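# Grip roll

A **grip roll** is a length of cushioned tape wound into a cylinder and used to cover the handle of a racket, bat, paddle or tool. The word is used both for the tape as sold and for the finished covering once it is wrapped around a handle. Grip rolls are usually stored upright in trays, tubs or drawers, and are replaced when the surface wears smooth or the edges start to lift.

## Types

Two main types are sold. A *base grip* is thick, has adhesive along the back, and goes directly onto the bare handle. An *overgrip* is thinner and is wrapped over a base grip, usually with only a small tab of adhesive at the starting end. Overgrips are changed far more often.

Tool users make a third distinction, between flat tape and foam sleeve. Foam sleeve comes as a closed tube that is slid onto the handle whole - it can't be unwound, and has to be cut off when it wears out. Shops that sell to both groups often shelve sleeves beside tape, and the two are easily confused at a glance when both are dark and matte.

## Storage

Rolls keep best out of direct sunlight and away from heat, which softens the adhesive and makes the layers stick to one another. Standing a roll on its end prevents the flat spot that forms when it lies under the weight of others. In a small workshop an open tray is the usual choice, because a roll can be lifted out with one hand while the other holds the racket.

Shallow trays have a drawback. A tall roll standing in one will lean unless it is held up by its neighbors, and a tray that is only partly filled tends to end up with rolls at several angles. Delia Moldovan's handbook for club stringers, *The Gruststead Bench Book*, recommends a tray wall at least half the height of the roll, and suggests filling any gap with a folded cloth.

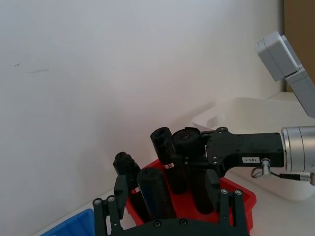
Labels are a second point of difference between workshops. Manufacturers commonly put a small sticker on the outer layer, giving thickness and length. Once the roll is opened the sticker may come away with the first turn, and black rolls of different thickness are then hard to tell apart. Many stringers write the thickness on the inside of the core instead, or keep one tray for each size.

Color is used in the same way. At the Stidmont racket club, where Nomvula Cele ran the stringing bench, red trays held base grips and blue trays held overgrips. The system was later copied by two neighboring clubs, one of which reversed the colors. Players who belonged to both were known to complain.

## Wrapping

The old grip is peeled off from the top down and the handle is cleaned of leftover adhesive. The new tape is started at the butt end, with the tapered end of the strip flat against the handle, and wound upward with a slight overlap. Right-handed and left-handed players usually wrap in opposite directions so that the edges of the tape do not roll under the fingers.

Tension matters more than speed. Tape pulled too tight becomes thin and hard, and tape laid too loosely wrinkles within a few hours of play. The top is trimmed at an angle and closed with finishing tape or a rubber collar.

## Wear and replacement

The life of a grip depends on sweat, temperature and how the handle is held. In a January survey of its members, the Stidmont club collected 75 replies on the subject. Of these, 20 players said they changed their overgrip after every match, while most of the rest waited until the surface felt slick. The club used 800 rolls over the season that followed.

Worn grips are generally thrown away. Foam and adhesive are difficult to separate, and few recycling programs take them. Kyu-ri Jin, a sports equipment repairer, has described reusing long offcuts as padding for bag straps and bicycle frames.

## Makers

Most rolls are sold under the names of racket brands, though the tape itself often comes from a small number of suppliers. Trustosport sells base grips in three thicknesses. Radu, a smaller label started by Irina Dumitrescu, makes only black and undyed rolls, packed in paper bands with no outer sleeve.

## See also

- Handlebar tape
- Racket stringing
- Tool handle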